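Foam/rubber or silicone: comparing pads on the hand-held gripper

24/02/2022
Posted by the author of Jivside Bench Notes

The Mirani pads showed up in November and sat in a drawer until I had a free week. They are moulded silicone, ribbed, and bolt to the same pad holder as the black pads I have been running on the hand-held tool. The question was whether to swap both fingers over before the next block of demonstrations at Jandcombe, or leave things alone.

Setup was kept dull on purpose. Same table, same operator, same wrist camera, fixed exposure. Eight objects, from a steel bolt to a plush toy, each started in a tray and finished on the bare wood beside it. The logger is a Prevada board that samples finger opening and writes it next to the video. I ran 1000 picks on the old pads and stopped the Mirani set at 600, when one of the ribs tore at the base.

Rigid objects first. The silicone was better on anything smooth. The bolt rotated less in the grip and needed less closing force to hold. On the glass jar there was no contest, and I won't bother with the table of numbers.

Soft objects went the other way. The ribs catch on pile fabric and don't let go cleanly when the fingers open, so the toy gets dragged a few millimetres at release. The flat pads don't do this. They also tolerate a sloppy approach angle, which matters with a hand-held tool and a tired operator.

Camera blur turned out to be a bigger issue than either pad. At the exposure I had set, the tabletop grain and the fingers stay readable while the toy smears, and the tracker loses its outline against the tray. I have shortened the exposure and added a second lamp. Glare on pale wood gets worse with the lamp, so a grey mat is next on the list. 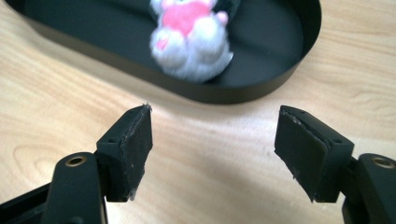 Wear and maintenance

The flat pads fray along the upper edge first. Lint and dust collect there and show up in close footage. Wiping them with a damp cloth between sessions helps for a while. I replace them in pairs, even when one side looks fine, so that the closed position stays centred.

The brass inserts in the arms have given me no trouble. The screws in the pad holders have, and I now put low-strength threadlocker on them. The logger flagged a drift in closed width at pick 1912 of the lifetime count, and it was a loose screw.

For now both fingers stay on the flat pads. Mirani lists a smooth version of the silicone in the same size and colour, and I have a pair on order.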